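Notes from the Wemgate Interiors Fair

2021-07-27

The summer edition of the Wemgate Interiors Fair closed last week, and I am now in a position to set down my impressions of it. I attended on both trade days, gave a short talk in the smaller hall and spent the remaining hours visiting stands. Readers who follow this blog for practice news will find that at the end.

The organisers had reduced the floor plan this year and widened the aisles. The result was a calmer event than the last one, and conversations with makers could be held at a normal volume. I was particularly glad to see Cevell return with its full range of woven wall coverings. The new colours are muted, with a chalky green that I expect to specify for a north-facing dining room currently on my drawing board. The company has also revised its sample books, which now show each pattern at full repeat. This is a considerable help to clients who find it difficult to imagine a large design from a small cutting.

My talk concerned the planning of small service rooms: utility rooms, boot rooms, pantries and the passages that connect them. These spaces are often left until the budget has been spent elsewhere. I argued that they should be drawn at the same time as the kitchen, and that a door swing of 700 mm deserves the same attention as a chimneypiece.

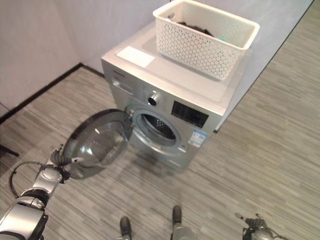

A reader, writing after the talk was announced here, takes a different view. Small rooms of this sort, the message runs, are best left plain, and a client who has paid for a designer's time would prefer to see it spent on the rooms where guests are received. I have some sympathy with that position. In my experience, however, the complaints that arrive a year after completion concern storage and circulation far more often than curtains, and I have adjusted my fees and my timetable accordingly.

The panel discussion that followed was recorded by the fair and will be made available on its website in September. It covered lighting in period houses, the rising cost of joinery and the use of reclaimed stone. I thought the section on joinery the most useful of the three, and would recommend it to anyone preparing a first tender.

Of the furniture stands, Kang was the most accomplished. Its low oak settle was shown with a loose linen cushion and no other dressing, and it attracted a steady audience. I have ordered one for the entrance hall at the studio.

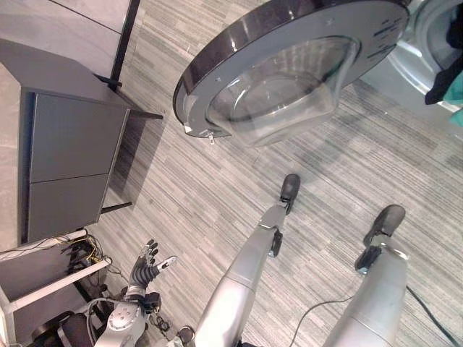 Vol. 2, No. 10

The line above will be familiar to subscribers of the studio bulletin, in which a shorter version of these notes appears. The bulletin now goes to almost 2,000 addresses and remains free of charge. It also carries a plan of the boot room discussed in my talk, together with the paint references requested by several members of the audience.

As to other appearances, I shall be contributing to the Kidville showhouse in the autumn, where the studio has been allotted the upper landing and the adjoining linen room. Installation begins in September. Enquiries about preview tickets should be addressed to the showhouse office, as the studio does not hold an allocation.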